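Progress report to the Forum small grants program
Project: Shared practice rules for two-arm sorting cells
Grantee: Clarnness
Reporting period: March to August 2024
Prepared by Luminița Crăciun, project lead

Where we are

We are on schedule and, I'm happy to say, a little further along than the plan you approved. The rulebook now has 18 rules in working form, and 3 more are in draft. Every working rule has been tried in the simulated cell before going to Lomiton for comment. That order has been a real pleasure to work in! A rule that reads well at a desk can fall apart the moment two arms have to follow it, and it is much nicer to find that out in simulation.

The cell is the one described in our proposal: two arms on a shared table, a round tray, a bin for finished parts, and marked floor. We have now run it through 400 logged cycles.

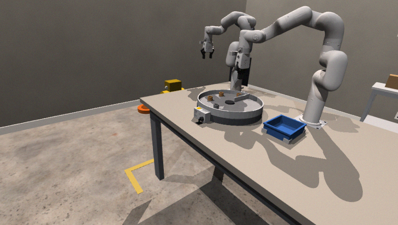
Most of the spring went into wording. Our first draft said an arm should "wait at a safe distance," and our reviewers at Lomiton read that in several different ways. The rule now names a waiting height and a waiting side for each arm, and both have to be written on the cell sheet before a run is approved. Lăcrămioara Hodoroagă rewrote this part from scratch, and it is the section I would most like you to read.

Reach and floor space

Rules 5 through 9 deal with where an arm is allowed to be when it has nothing to do. We had assumed the table edge would be the natural limit. 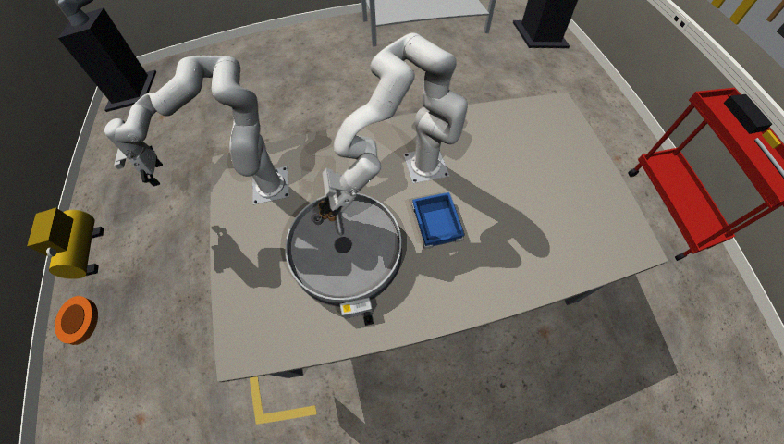 Floor space turned out to need its own rule. People planning a cell tend to draw the working area as the tabletop and stop there, and our early cell sheets did the same. An arm can easily pass that line: in our own cell the left gripper can sit out past the table edge, pointing down over the concrete. So rule 7 now asks for the full reach of each arm to be drawn on the plan, floor included, and for carts and stored items to be shown on the same drawing. It took us a long time to agree on one short paragraph, but everyone who has reviewed it since has understood it on first reading.

Starting conditions

Rule 11 covers what must be true before a cycle begins. The bin is empty, the parts are inside the rim of the tray, and both grippers are clear of them. We wrote it as a short checklist an operator can go through by eye, and then added the same checks to the simulation so the two can be compared.
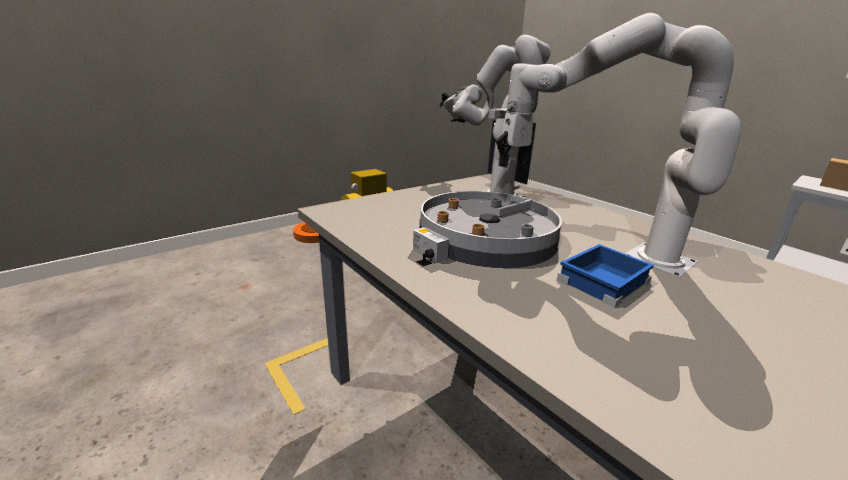
Start check under rule 11: bin empty, copper-orange and gray parts standing inside the tray.

In 46 of the logged cycles the eye check and the software check disagreed. Nearly all of those came down to parts close to the rim, and the wording on rim clearance has been tightened as a result.

One arm at the bin

Rule 14 is the one I'm proudest of. Only one arm may enter the bin at a time, and the other stays raised with its gripper empty until the first has left. Chukwu asked whether this would slow the work too much. We are still measuring, and I will report the figures whichever way they fall. 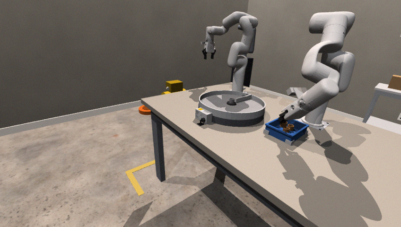
Rule 14: one gripper in the bin, the other held empty above the table.

Still to do

The three draft rules cover restarting after a stop, handing over between shifts, and recording changes to the cell sheet. The restart rule is the hardest, and we expect it to go through at least two more versions. Spending is within budget on every line, and we are not asking for any changes. The next draft of the full rulebook will come to you with Lomiton's comments attached.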